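Bumix Opens Equipment Planning Program for Two-Arm Robot Cells

Fixed worksheet, trial cell and staged ordering intended to replace single-quote purchasing

GOLLPORT, 2019-11-08 - Bumix, a supplier of bench automation to packaging, print finishing and light assembly firms, has opened a purchasing and planning program for companies preparing to budget for two-arm robot work cells. The program is named Zavus. It combines a cost worksheet, a paid trial period at the Bumix facility in Gollport and a staged ordering schedule under which arms, hands and fixtures are approved as separate budget lines.

Zavus is open to buyers in all industries Bumix now serves. Applications are accepted from plant engineering, operations and purchasing departments. A buyer does not need to have selected a robot model before applying, and cells containing arms from other suppliers may be entered in the worksheet on the same terms.

"Most of the requests we receive ask for one number," said Tzu-hsuan Lui, head of applications planning at Bumix. "We can produce one number, but the buyer then has to defend it for three years, and it usually leaves out the spare hand, the bench work and the hours spent teaching tasks. We would sooner quote those items at the start and have the customer strike out what does not apply."

Cost worksheet

The Zavus worksheet contains 149 line items in five sections: base equipment, end-of-arm equipment, bench and fixtures, site preparation, and operating costs. Each line carries a quantity, a unit price, a lead time and a field for the department that will pay for it. Lines may be marked as deferred, in which case they are carried forward to the next budget year and remain visible in the total.

Base equipment covers the arms, mounting column, controller, operator station and emergency stop circuit. End-of-arm equipment covers hands or grippers, wrist adapters, finger covers and spare parts. Bench and fixtures include the table, surface mats, part holders, tool holders and backdrop panels or fabric where the vision system calls for a plain background. Site preparation includes power, network, floor anchoring, guarding and the risk assessment. Operating costs include service visits, consumables, software maintenance and operator training.

Finger covers and cable sets are listed as consumables. In earlier Bumix quotations they were grouped with spare parts, and several customers charged them to capital accounts and later had to move them. The worksheet now assigns a default account type to each line, which the customer's accounting department can change.

Training is priced by the person. The standard allowance is 21 hours per operator, divided between classroom instruction and work at the cell. Maintenance training is a separate line and is optional for customers who take the full service contract.

Staged ordering

Under the staged schedule, a purchase is divided into four releases. The first covers the trial and the risk assessment. The second covers arms, column and controller, which have the longest lead times. The third covers hands, fixtures and bench equipment, and is held open until the trial report has been accepted. The fourth covers training and the first year of service.

A customer may stop after any release. Equipment already released is invoiced at the worksheet price. Equipment not yet released is not subject to a cancellation charge, except for fixtures made to customer drawings, which are charged once cutting has started.

"The third release is the one that used to cause trouble," said Gorazd Papadopoulos, purchasing manager at Bumix. "Hands were ordered with the arms, on the same day, before the part list was settled. Then the part list changed. Holding that line open costs us some planning effort with our own suppliers, and we have accepted that."

Prices in the worksheet are held for 30 days from the date of issue. Customers whose approval process takes longer may request one extension at no charge. After a second extension the worksheet is reissued at current prices, with changed lines marked.

Packaging supplier Hakim used a preliminary version of the worksheet in July to plan two cells for sample preparation. According to Timo Frerichs, plant engineering manager at Hakim, the company approved the first cell as drafted and deferred the second.

"We deferred it for a plain reason, the floor area was not going to be free," Frerichs said. "What helped was that the second cell stayed in the document with its prices and its lead times. I did not have to start over with a new request. I would have liked the site preparation section to be more detailed on network drops, and I understand it has been changed."

Bumix confirmed that the network lines were expanded after the Hakim project - there are now separate entries for the controller, the vision system and the remote service connection.

Trial cell

The trial is carried out at Gollport on a two-arm cell using the customer's own parts where these can be shipped. A standard trial consists of 674 logged task attempts, split among the tasks named in the application. Attempts that end in a stop, a dropped part or an operator intervention are logged in the same way as completed ones and appear in the report.

The customer receives a written report listing each task, the tools and fixtures used, the cycle times recorded and the worksheet lines affected. The report makes no purchasing recommendation. Where a task could not be run reliably, the report states which change was tried and whether a different hand, holder or part presentation would need to be priced.
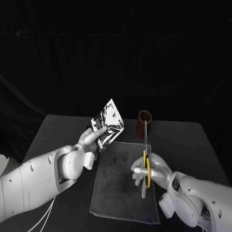 Tool handling has its own page in the trial report, as it has a direct effect on the end-of-arm budget. A buyer choosing between jointed hands and dedicated grippers has to decide how many of the shop's existing tools will be kept and how many will be replaced by powered or robot-mounted versions. With one jointed hand holding a printed card and the other curled around yellow-handled scissors, fingers through the loops, the tool on the bench is entered as a hand tool and the cost moves to the hands themselves. The same task with dedicated grippers would be entered with a cutting attachment, a sheet gripper and the adapters for both. The worksheet calculates the two versions side by side, including spares.

The bench is priced in the same manner. A mat, a tool holder and a plain backdrop are low-cost lines compared with an arm, but they are specified in the report by size and surface finish so that the customer's installation can be set up to match the trial. Customers who intend to use their own tables are asked to submit drawings before the third release.

"We ask people to send ordinary work," said Pei-shan Chuang, trial engineer at Bumix. "Some customers pick their hardest part and some pick their easiest. For a budget, neither one is much use alone. Send the parts that make up most of the week, and include the scrap."

Trial fees are fixed per application and are credited against the second release if the order is placed while the worksheet price is valid. Parts are returned to the customer at the end of the trial. Customer staff may attend, and remote attendance can be arranged for sites that cannot send an engineer.

Planning for the second and third year

Zavus also includes a forward schedule for service and replacement. It lists the expected service visits, the recommended stock of spare parts and the dates on which software maintenance is due for renewal. The schedule is issued with the fourth release and updated once a year at the customer's request.

According to Yao-tsung Chien, service director at Bumix, hand maintenance is the entry most frequently left out of customer budgets.

"The arm has a service interval that everyone plans for," Chien said. "The hand has more joints in a smaller space and it is the part that touches the work. We recommend one spare hand for each cell, and for sites with several cells we look at whether a shared spare is enough. It depends on how far apart the cells are and who is allowed to do the exchange."

Spare hands may be purchased or held under a reservation agreement. Under reservation, the hand is stored at Gollport and shipped on request, and the customer pays an annual fee entered under operating costs. Shipping is charged separately.

Availability

The worksheet is available now to registered Bumix customers and can be requested by new customers through the Gollport sales office. It is supplied as a spreadsheet file and in printed form. Trial dates are assigned in order of receipt of a completed application, including the part list and safety data for any materials to be handled.

Existing quotations remain valid under their original terms. Customers holding an open quotation may ask to have it transferred to the Zavus format at the quoted prices. Lines that were not part of the original quotation will be shown without a price until the customer asks for them to be filled in.

About Bumix

Bumix supplies two-arm work cells, bench fixtures and related services to manufacturers in packaging, print finishing and light assembly. The company carries out applications testing, operator training and repair at its facility in Gollport.

Contact

Bumix Applications Planning
Gollport Sales Office
Attention: Tzu-hsuan Lui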